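Category: Home & Laundry > Set-Up Guides > Garment Steamers

Section 3: Getting Your Zamstead Steamer Ready

We're so glad you're starting with this section, even if you're itching to get to the wrinkles! Set the base on a level floor with the cord run behind it, and keep a good bit of space between it and any curtains.

1. Lift the tank straight up by its handle, turn it over, and unscrew the cap.
2. Fill with cool tap water up to the 36-ounce line, and please don't go past it.
3. Screw the cap on snugly and lower the tank until you feel it click.

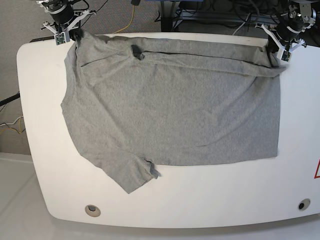

4. Push the hose into the collar and turn it clockwise until the two arrows meet. It can be a little stiff the first time.
5. Plug in, turn the dial to Low, and wait for the green light.

Note: If your water is hard (ours at the Tamholm workshop certainly is), use half tap and half distilled.
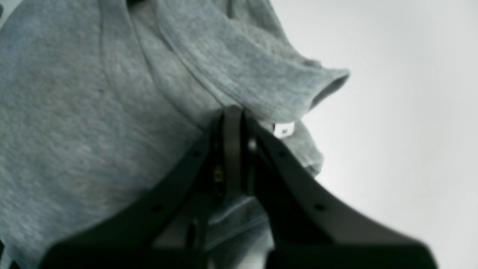 CAUTION: Steam burns. Never steam a garment while someone is wearing it, and keep your free hand well away from the head.

6. Hold the head upright and let it run into the air before you touch any fabric with it, so that the first few drips end up somewhere harmless. Cotton knits like High; silk and anything with a print would much prefer Low. 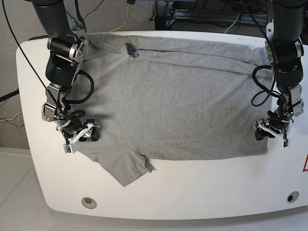 Reading time: 3 min

When you've finished, turn the dial to Off, unplug, and leave everything to cool completely before emptying the tank. Descaling is covered on page 41.

Related guides
- Descaling your Zamstead
- Fitting the Skustow hanging pole
- Replacing a worn hose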